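*Applies to the Illora table loom, both frame widths. If yours came already assembled, skip to step 5.*

## 4. Putting on your first warp

This is the fun part! The loom is standing, the beams turn, and now it gets some yarn on it. Set aside an evening for your first warp and put the kettle on before you start. The second one goes so much faster, and by the third you'll be picking colors while you wind.

You will need:

- the loom, clamped to a steady table
- the warping peg and its clamp
- the long threading hook (the short one is for repairs)
- one ball of smooth cotton or wool in a color you love
- scissors, and two sheets of heavy paper

**Note:** Please use smooth yarn for this one. Mohair is gorgeous and you'll get there, but it grabs its neighbors and makes a first warp miserable.

### Measuring and winding

1. Clamp the warping peg to a second table, 76 inches from the back beam. That gives you a scarf with fringe and a bit left over to practice on.
2. Tie your yarn to the back apron rod with a double knot, at the left side of the reed.
3. Pull a loop through the first slot with the threading hook, walk it to the peg, and drop it over. Keep it snug but don't haul on it.
4. Go around the apron rod and pull the next loop through the next slot. Carry on until you have 35 loops on the peg. Randi Moen, who wove the sample scarf on our box, sings while she does this and swears it keeps her tension even.
5. Cut the yarn and tie the end to the apron rod.
6. Lift the loops off the peg in one bundle, cut them at the end, and tie them in a loose overhand knot.
7. Wind the warp onto the back beam, feeding in the heavy paper as you turn. Stop when the knot is a hand's length from the reed.

**Caution:** Engage the pawl before you let go of the back beam handle. A loaded beam can spin back and rap your knuckles.

### Threading the holes

Each slot now holds two ends. One stays put and the other moves to the hole beside it. Work from the middle outward or from one side, whichever feels natural. Wulan Chin, who wrote the pattern booklet, always goes right to left, and so do the diagrams in there.

8. Undo the overhand knot and let the ends hang in front of the reed.
9. Take one end from the first slot and pull it free.
10. Push the hook through the hole from the front, catch the end, and draw it back toward you.
11. Pinch the end close to its tip and give it a gentle tug to straighten it.

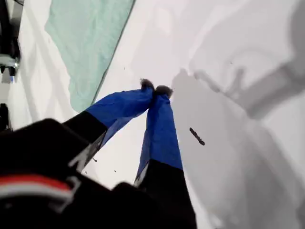 *Fig. 7. Pinching: tips brought together until they nearly touch.*

12. Repeat across the reed, checking every few inches for a missed hole. It's so much nicer to find one now than after you've tied on!

**Note:** If an end frays, trim it on a slant and roll it with a dab of water. Paredes cotton is especially well behaved here; the Mekham wool likes a little more water.

### Tying on

13. Gather the ends in small groups and tie each to the front apron rod with the first half of a bow.
14. Pat the warp with a flat palm. Tighten any soft groups until the whole width feels springy, then finish the bows.
15. Raise the reed, lower it, and look through from the side. A clear gap both ways means you're ready to weave.

Go to section 5 for loading the shuttle.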